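Slow hands in the kitchen with my father, is it the tablets or only age?
Posted in Movement and Daily Living

Kenneth Pollock
September 30, 2023

My father is 70 and he lives with me in Ellach. From last December he became slow in starting any movement. When he wants to lift his cup he looks at it, waits, and then the hand goes. He has no shaking. The family doctor changed his stomach tablets in the same season, and I wonder if there is a connection.

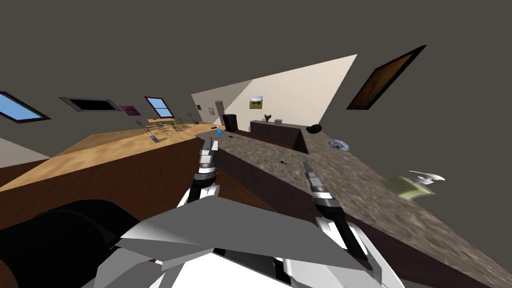

He also writes much smaller than before, and his shopping list I must read with my glasses on. We wait for the neurologist at Sirside, but the appointment is far away. What can I do at home in the meantime?

Bondotden

Please bring the full list of tablets to your pharmacist this week. Some medicines for nausea can make a person slow, and the pharmacist will know if his is one of them. Do not stop anything on your own. I did this with my mother's pills and it was a bad idea. Small writing is worth telling the doctor too, so keep a few of the lists with the dates on them.

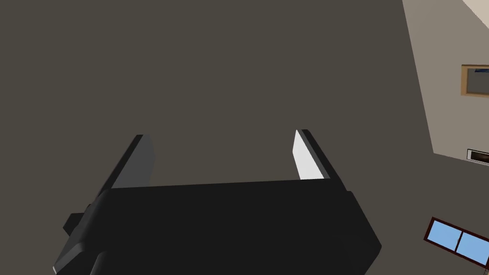
Can slowness come without any tremor?
It can. Many people with slow movement never shake, so the doctor will also look at walking, face and finger tapping.

Šimko

My neighbour had the same and it was his thyroid. Get blood tests.

For the kitchen, we put everything he uses daily at the height of his elbow, and it helped him a lot.
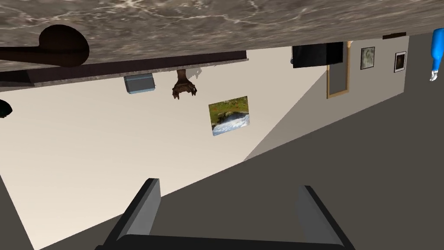

Edge of a marble countertop, with the wall under it

I would add one thing which the physiotherapist taught us. Say the movement aloud before you begin it, for example "reach, hold, lift". A steady beat also helps some people, so we put on the radio while he makes breakfast. Give him time and don't finish the job for him, even when you are in a hurry.

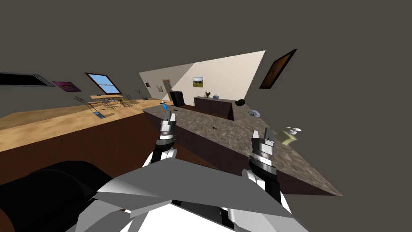 Reaching towards a granite counter

If he starts to fall or has trouble with swallowing, phone the clinic and ask for an earlier appointment.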